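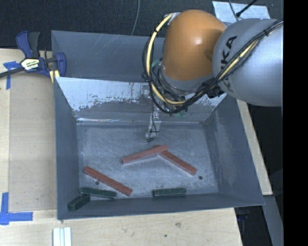 Arm picks fine until two blocks overlap, then it loses its mind

Posted by Eifion Morgan in Student Projects

Our team is doing the bin picking challenge for robotics club. Red blocks and green blocks in a metal bin, the arm has to take them out one at a time. When a block is lying by itself we're golden. When one red block has its end resting on another, the vision code decides it has found a single very long bent block and aims for the middle of the bend, where there is nothing worth grabbing. We train on 1000 pictures of the bin and our score is still embarrassing. Demo is in August. Do we need more pictures, or a different hobby?

Huw Gwynne

More pictures of the same thing will teach it the same mistake with more confidence. How many of your 1000 have blocks touching? We had this exact problem and only 30 of ours did. Dump the blocks in messy piles on purpose and label each block on its own, including the one underneath. Then have the code go for whichever block is on top. If you have depth data, the raised end is your friend. If you don't, look for the block whose outline isn't broken by a neighbor – that one is usually on top.

Also check your lighting. A scuffed metal floor throws glare, and ours once tried to pick up a reflection 9 times in a row. It was very determined.

Nest Lougher

Have you tried turning the exposure down

Myfanwy Prothero

Huw's right about the labels. I'd add a cheap trick for when the code isn't sure: skip the pair and take the loners first. If only the pair is left, nudge it from the side with the tool, slowly, and look again. Our limit was 2 nudges per pair before the program gave up and asked for a human. Check your rules first, though – some contests count a nudge as a failed pick, and we learned that from the judge.

Keep nudges away from the walls. A block jammed in a corner is worse than the problem you started with.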